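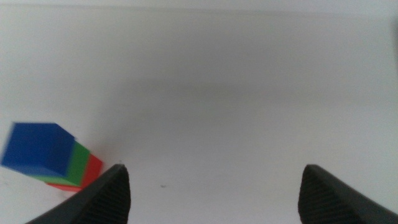

Sourdough starter smells like nail polish remover, toss it?

Skomthorpe
I've had my starter going for 18 days now and on Friday it started smelling like nail polish remover. Pretty strong too! It still bubbles a bit but it doesn't double anymore. I feed it once a day with all-purpose flour and our kitchen gets really warm in the afternoon. Do I have to start over? I'd hate to, I'm kind of attached to it.

Jitpraphai
Don't toss it, it's just hungry. Mine did the same thing when I moved it on top of the fridge (bad spot). Keep a spoonful, feed it equal weights of flour and water, and do that 2 times a day until the smell goes away. A little whole wheat or rye helps a lot.
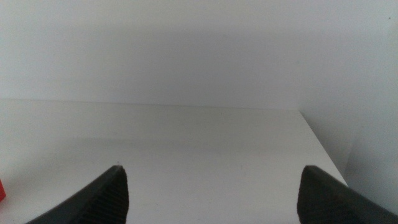 If you can't get to it twice a day, give it more flour at each feeding so it has more to eat. Mine took 4 days to come back and then it was climbing out of the jar again. Pink or orange streaks are a different story, then I'd throw it out, jar and all.

Lurnthorpe
what she said. also use cooler water in summer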